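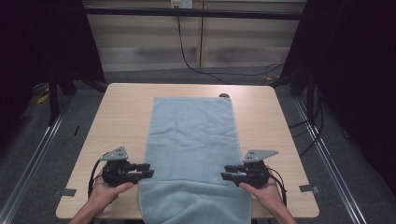 Tadthorpe Linen Club

Folding Table Gallery

Welcome to our towel page! We're the small bunch at Tadthorpe who get a real kick out of a well-folded towel, and we've been adding to this gallery since September. Our linen shelf holds 853 pieces at last tally (we keep a running list taped inside the closet door), so there is always something to fold.

Pale blue terry, laid lengthwise
I love this color! The towel runs right down the middle of the light wood table and drapes over the near edge. It's still rumpled at that end, with shallow creases farther up, and the hem comes out a touch darker than the rest. Both long edges are within easy reach, so it's a lovely starting point for a fold in thirds.

Terry is my favorite thing to practice on. Those soft loops forgive a lot, and a quick smoothing from the center out does wonders. Our Wastness fold takes 3 passes, long sides first, and it stacks beautifully on a narrow shelf.

Coming next: the Mosoti roll, plus bath sheets if we can clear enough table. Drop by the linen room after 7 p.m. and bring your fluffiest towel!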